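Fomholm見学記 手持ちグリッパーをさわり比べてきました

2020/7/12

前から行きたかったFomholmのラボ見学に、やっと参加できました! お目当てはもちろんグリッパーの体験コーナーです。受付で見学証をもらい(番号は2946でした)、スリッパに履き替えて奥のオフィス兼実験室へ。研究室というより普通の事務所に近い雰囲気で、ちょっと拍子抜けしつつも、かえって落ち着いて話が聞けました。

最初に出してもらったのがDunderoというハンド。5本指で見た目は派手ですが、自分で動かすと指がどこに当たっているのか意外とつかみにくいんですよね。紙コップをつぶしました。すみません。説明の方は慣れた様子で次の紙コップを出してくれました。

続いて2本指の手持ちタイプ、Sarnau。これが楽しかった! 握った分だけ指が閉じるので、持って数分もすると自分の手の延長みたいな感覚になってきます。消しゴム、ペンのキャップ、丸めたケーブルと、机にあるものを片っ端からつまませてもらいました。

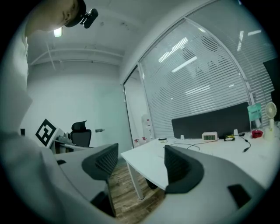
手持ちグリッパー側のカメラから。2本の指の内側に黒いメッシュ模様のパッド。奥の白い板にはマーカー。

カメラの視野がとにかく広くて、指先はもちろん、天井の照明やガラス間仕切りのブラインドまで一度に入ります。近いものがかなりぼけるのは気になりましたが、指とパッドの位置関係がずっと画面に残るのは助かります。家でWebカメラを使って似たことを試したときは、つかむ直前に肝心の物が見えなくなって困ったので、ここはうらやましかったです。

パッドは別の素材にも替えられるそうで、つるつるのゴム系も試しました。私の感触では、ペンのような細いものはメッシュ模様のほうが安心。薄いカードを机から持ち上げるのはどちらも苦戦で、9回やって成功は2回でした(腕の問題かもしれません)。

最後はMarchettiという制御ボックスの話。指の開き具合と映像の時刻合わせについてかなり詳しく教わり、ノートが足りなくなりました。遅延の測り方は帰ってから自分でもやってみるつもりです。

次回の見学は9月の予定とのこと。少人数制なので、申し込みは早めがよさそうです。動きやすい服と、つまんでみたい小物を持っていくのがおすすめ。私は次、洗濯ばさみを持っていきます。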